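3.2 Sites and measurement procedure

The survey covered 243 apartments in two housing districts, Arka and Kaijage. All of them have an open kitchen that shares one air volume with the living room. Apartments with a closed kitchen were left out, as the door adds an attenuation that could not be controlled. Sound levels were recorded overnight with the windows shut and the ventilation at its lowest setting. Tenants were asked to keep the dishwasher and washing machine off until the recording ended.

Two microphone positions were used. Position A was on the long axis of the kitchen, at seated ear height, facing the counter. Position B was at the pillow end of the bed in the nearest bedroom, with the bedroom door open. Corner positions were avoided in both cases, given the known buildup of low-frequency sound where two walls meet.

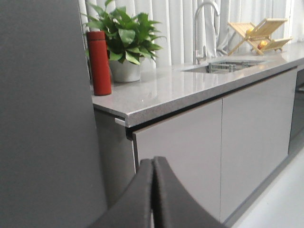

Compressor cycles were marked from the power draw of the refrigerator, logged at the wall outlet. A cycle was kept for analysis if it lasted at least 11 minutes and no other event in the same period exceeded the compressor level at Position A. Cycles that overlapped with elevator travel were removed by hand. The marking was done by one rater (Obadia Nzioka) and repeated on a subset after a break of several weeks in April, with no change to the set of accepted cycles.

Hard surfaces in the kitchen affect the level at Position A through early reflections. The counter material, the counter length, and the presence of large flat panels next to the counter were therefore entered on the site form for each apartment (Figure 2).
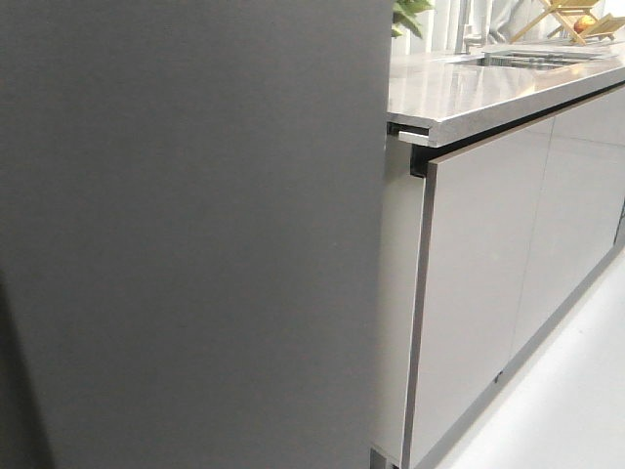 Floor coverings were entered in the same way, under three headings: wood, tile, and carpet. Where a rug lay over a hard floor, the floor was coded as hard if the rug took up less than half of the open area. Curtains were noted but not used in the model. Their effect in the bands of interest is small.

Reverberation time was measured once in each apartment with an interrupted noise source. In 34 apartments the decay in the lowest band was too irregular to fit, and the value was replaced by the median for units with the same floor plan. Removing these apartments did not alter the sign of any coefficient reported in Section 4.
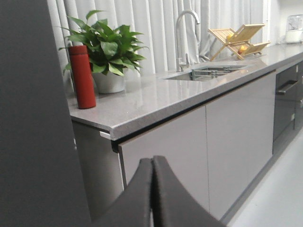 The age of the appliance was taken from the rating plate where it could be read, and from the tenant otherwise. Built-in and freestanding units were coded separately. Leveling of the feet was checked with a spirit level, and units that rocked under light hand pressure were flagged.

Figure 2. Surfaces recorded on the site form: counter run and adjacent flat panel (first three views); refrigerator door panel and lit interior (last view).
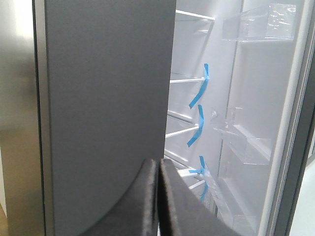 3.3 Level correction

Background noise was subtracted on an energy basis, using the quiet period directly before each cycle. Cycles that stood less than 3 dB above background were reported as upper limits. The threshold for an audible cycle at Position B was set at 32 dB.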